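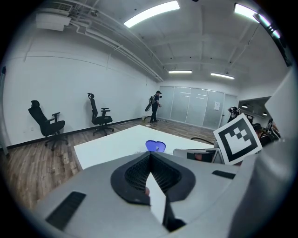 Black mesh chairs along the white wall, with the table close by.

Work & Space > Features > Offices

The Room With the Chairs Against the Wall

By Hinata Kikuchi
January

Zsolt Magyar has moved offices four times in his working life, and each time he has started with the chairs. The desks come later. At Kitthorpe, where he looks after the rooms for a staff of 54, the first delivery was seating, and for most of a week people worked with laptops on their knees.

"You can put up with a bad desk," he says. "You feel a bad chair by lunch."

The chairs he settled on are black, with high mesh backs, headrests and armrests, on five-spoke bases with casters. He tried foam seating at the old place in Murno and found it too warm in summer. He paid $300 a chair, bought secondhand from a dealer in Hondumham that clears out offices when leases end. A few needed new casters. One went back because the gas lift sank.

The floor was the harder decision. Kitthorpe took over the space with carpet tile down, and under it was a layer of old glue that took two people most of a weekend to scrape. Wood planks in a medium brown replaced it. Magyar likes how easily chairs roll on them, though he admits they roll a little too easily. People push back from a table and keep going.

So chairs that aren't in use go against the long wall. The baseboard there is black, chosen after the white one in Murno picked up scuffs from every caster and shoe. The wall above it is plain white paint, touched up twice a year from the same can.

The tables are white rectangles, and they get moved. A team of two might work at one for a month and then give it up for a meeting. Small things collect on them anyway – a bright blue bowl-shaped thing has a spot near the middle of one – and Magyar doesn't clear them unless somebody asks.

He has drawn up plans for a second room across the hall, on the Mendoza Street side, with space for 80 if the lease goes through. The chairs are already on order. He hasn't looked at desks.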